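## Teaching an arm to weigh things

*Project report, Drindarau group, 15th February*

We wanted our arm to pick up a small object, set it on a kitchen scale and let go without knocking anything over. It sounds easy until you try to write rules for it! So we went the other way and gathered examples, driving the arm by hand and saving every run.

We ended up with 373 runs, recorded by the 2 of us in turns. Each run has the wrist camera video, the joint positions and a label for how it ended. After every 20 runs we swapped the backdrop, moved the scale a little and turned the puzzle cube to a new face. Our first batch, Brundeck, was all on a plain white sheet, and the model trained on it got lost as soon as we changed the background. The second batch, Balilov, uses busy painted prints and we love it - the colors are wild, and the model has to look for the scale itself.
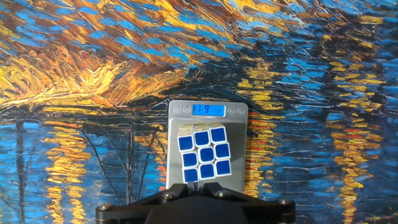
*Fig. 1. Wrist camera view from the Balilov batch: cube on the scale, blue side to the camera, display at 119.*

The slowest part was labeling. We threw out runs where the fingers were still pushing on the cube at the final reading, because those numbers can't be trusted. Next we want to try softer objects, and we hope to have a third batch, Flores, ready by June.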